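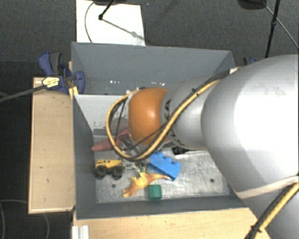
Attachment 1 to ticket 233: the grey bin with the mixed toys and tools in it, on the dark carpet

Ticket 233
Subject: White marks inside grey bin, and grey dust on items stored in it
Product: Sondum open storage bin, tall sides, grey
Opened by: Severin Widmer
Assigned to: Razia Kazmi
Priority: Normal
Status: Closed

Severin Widmer, 9:12 a.m.
We keep a small mix of toys and tools in one of your open grey bins. Two problems with it.

First, there are white marks low on the back wall, on the inside. They are small, in a cluster on the left and another farther to the right. They do not come off with a dry paper towel. I don't remember them from when we set the bin up in October, but I did not look closely then either.

Second, the light grey panel inside is scuffed and has dark speckles near its lower edge. Some of the toys come out of the bin with a grey film on the side they were lying on. It wipes off with a thumb. I would like to know if the panel is wearing off onto the toys and if the bin needs to be replaced.

The photo shows the marks on the back wall and the scuffing on the panel. Invoice is from Ogundipe and I can send it if you need it.

Razia Kazmi, 9:50 a.m.
Thanks, Severin. I can make out the white marks and the speckles in the photo. I can't tell from it if the white ones are scratches in the wall or something sitting on top of it, so I need you to check a few things.

Please take everything out and put it on a sheet or an old towel, not straight on the carpet. Then run a fingernail across one of the white marks. If your nail catches, it is a scratch or a nick. If the mark feels raised, or part of it flakes, it is residue.

After that, wipe one corner of the light grey panel with a damp white cloth and tell me what color the cloth is. Use plain water for now.

Also let me know:
What has been used to clean the bin so far
If the panel is loose or fixed in place
If the tools go in with oil or grease on them

Please send the invoice too. The order number is enough.

Severin Widmer, 11:35 a.m.
Order number sent separately.

Emptied the bin onto a towel. Results:

White marks, left cluster: my nail catches on most of them. One flaked.
White mark on the right: smooth, slightly raised. A piece of it came off and it was soft, like old glue.
Damp cloth on the panel: dark grey streak on the first wipe, lighter on the second, close to nothing on the third. The panel itself was the same color afterward, only cleaner.

The panel is loose. It lifts straight out. I did not know it did that. There was a fair amount of grit under it, plus carpet fuzz and a washer.

Cleaning so far: dry cloth, and one time with Skeltska surface spray, because that was in the cupboard. Styliani may have used something else. I'll ask her.

The tools are not oiled on purpose. They go back in the way they came out of people's hands.

Razia Kazmi, 11:58 a.m.
That helps. From what you describe, the dark streak is dirt that was sitting on the panel. If the panel were breaking down, the cloth would keep picking up color however many times you wiped, and the streaks would be light grey like the panel.

The nicks in the left cluster sound like contact damage. A light mark on a darker wall is what we usually see when something hard hits it. They don't go deep as a rule, and they don't affect how the bin holds up. They also don't clean off.

The one on the right sounds like adhesive. Was there a label inside the bin at any time?

For the panel, please do this:
1. Take it out and brush off both faces outdoors or over a trash can.
2. Wash it in warm water with a little dish soap. Soft sponge only. The green side of a kitchen sponge will leave it dull.
3. Rinse it, stand it on edge, and let it dry all the way before it goes back in.
4. While it is out, vacuum the floor of the bin with the crevice tool, then wipe it down.

Hold off on the Skeltska spray inside the bin until I have asked Aminu about it.

Styliani Karagiannis, 12:20 p.m.
Severin added me to this. I am the other person who cleans the bin. I used hand soap and a wet rag on it a couple of times and did not take the panel out. The water probably ran under the edge and stayed there, which would explain the sludge he found this morning (he wrote "grit" but I saw it).

There was a label inside. We had a Nirnilska inventory sticker on the back wall when the bin was used for craft supplies. I peeled it off when we switched to the toys and tools. It did not come off in one piece.

Razia Kazmi, 12:41 p.m.
Thank you, Styliani. The sticker would account for the right-hand mark. For leftover adhesive, put a drop of cooking oil on it, leave it for a few minutes, rub with a soft cloth, then wash the spot with dish soap so the wall isn't left greasy. Please don't use a scraper or a blade. You'll trade a glue mark for a scratch.

Aminu, can you confirm on the surface spray?

Aminu Osagie, 1:30 p.m.
Product side here. The spray won't hurt the bin if it is wiped off. If it dries in place it leaves a thin tacky film, and dust sticks to that. I'd stay with dish soap for the inside walls, mostly for that reason.

On the scuffing: metal tools sliding around on the panel will mark it. The speckles near the lower edge are where I would expect dirt to work into those scuffs, since that edge takes the most rubbing when people push things around looking for what they want. Some of them will be permanent.

My suggestion is to put the tools in a smaller tray or a fabric pouch inside the bin. The toys can stay as they are. If everything has to stay mixed together, a piece of felt on the bottom will cut down on marks, but felt holds grit and has to be shaken out.

Severin Widmer, 1:44 p.m.
They need to stay mixed. The bin is for rummaging and a pouch would defeat that. Felt is possible. Does it have to be cut to an exact size?

Aminu Osagie, 1:52 p.m.
No. Slightly small is better than slightly large. If it curls up at a wall, small parts end up under it and you are back where you started. Don't glue it down.

Severin Widmer, 4:05 p.m.
Update.

Panel washed and dried. Most of the dark speckling near the edge is gone. A few specks are left and I can feel them as scratches. Fine by me.

The oil worked on the glue, though it took two rounds. The wall there is clean. The left cluster is unchanged, as expected.

I wiped down the toys before putting them back. The ones with the film cleaned up with water. The tools were the dirtier half of the load by a long way – the cloth was nearly black after the first couple. So I would say that is where the film came from.

Felt is not in yet. Styliani has some left from another job and will cut it.

Razia Kazmi, 4:20 p.m.
Good result. I'm going to leave this open for a while so you can tell me if the film comes back. Please wipe the tools before they go in, or at least the metal parts, and lift the panel when you vacuum the room. If you get grey on the toys again with clean tools and a clean panel, I'll arrange a replacement panel through Ogundipe and ask for the old one back.

Bello Ajayi, 4:38 p.m.
Adding a note for our own help page. The care sheet that ships with the bin doesn't say that the panel lifts out. We have had the same thing come up before under "bin smells" and "bin rattles." I've asked for a line to be added. Until then please send customers the text below.

Lift the panel out by its upper edge. Clean under it whenever you clean the bin. Let both the panel and the bin dry before you put the panel back.

Severin Widmer, 10:15 a.m., follow-up
Felt has been in for 3 weeks. No film on the toys. I found one new white nick, higher up on the wall, and I'm fairly sure it was a wrench, since I heard it go in. The felt needed shaking out sooner than I thought, mainly carpet fuzz. We have put an old mat under the bin to see if that helps.

No replacement needed. You can close this.

Razia Kazmi, 10:32 a.m., follow-up
Closing. Cause recorded as dirt carried in on tools and trapped under the loose panel, plus label adhesive on the back wall. Nicks recorded as normal wear. No parts sent. If the mat makes a difference, reply to this ticket and it will reopen.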